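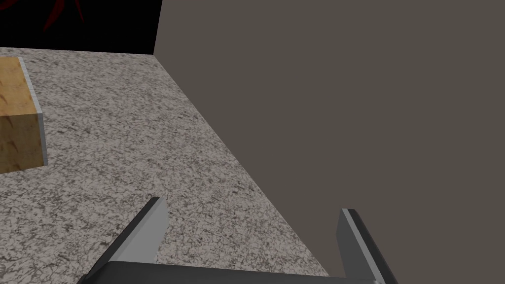
Equipment & Budgets | 3 min read

Planning the second arm purchase: where the numbers stand

The robot working group at Pultthorpe has to hand in its equipment request by the end of March. Several members have asked what is in it and why the amount changed since the last newsletter, so this item goes through the main lines.

The big change is that we are asking for simulation time first and hardware second. The original plan had us ordering a two-armed mobile unit from Kollumetti in the spring and starting on the software once it arrived. Delivery has moved to the fall. Timo Tiedemann, who keeps the schedule, worked out that most of the early tasks can be run in simulated rooms while we wait, and the request now follows his schedule.

Simulation is billed by the hour. We have put in for 800 hours, split between simple block work with a single gripper and full household rooms with a two-armed robot. The household part takes the larger share. Those rooms have furniture to get around, tables with things on them, and kitchens, and each run takes longer to set up and longer to check.
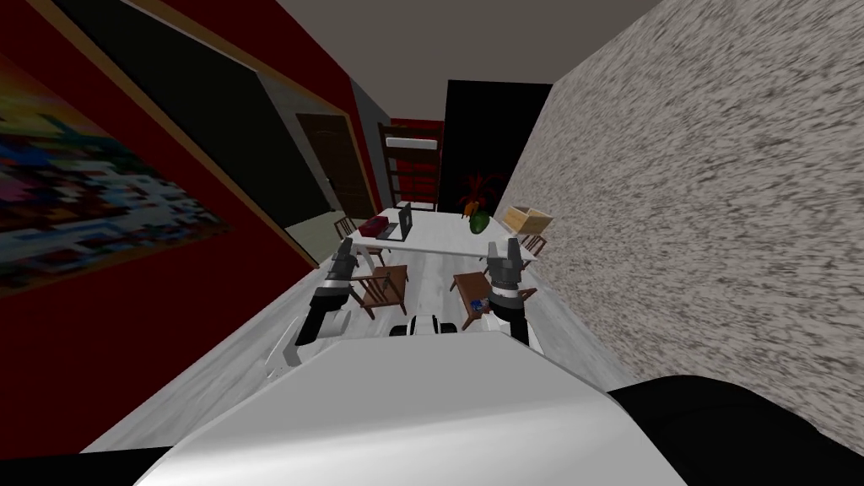
Floor space is the second line. The mobile unit needs a clear lane to turn in and a charging spot near an outlet. Room 226 will do if the storage shelves come out. Facilities has agreed to move them but wants the work charged to us, so it is in the request under setup.

Grippers are the line that drew the most questions. We had budgeted for one style of finger and no spares. Benavides quoted us on replacement finger pairs with a lead time of 60 days, and a wait like that in the middle of a term would stop everything. The new request has 2 spare pairs, bought together with the robot. We looked at the Flaltley soft fingers as well - they cost more and would need a different mount - and left them for next year.

We also added a small amount for ordinary household goods. The kitchen tasks call for boxed groceries, trays and similar items, and these get crushed and have to be replaced. It is a minor cost, but last year it came out of people's own pockets.

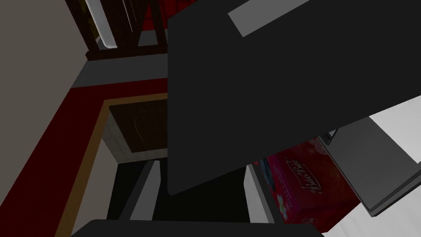
What we still need from members

- Task lists for the household rooms. Please say which room, which objects, and how many repeats you expect.
- Any preference on gripper opening width. Once the order is placed this can't be changed without paying for new parts.
- Names of anyone who needs a login for the simulation account.

Send these to Timo before the March meeting. If the request is cut, the hardware date will move before the simulation hours do.

Related items
Service contracts: what last year's covered
Sharing the workshop bench in spring
Notes from the February equipment meeting
How to file a purchase request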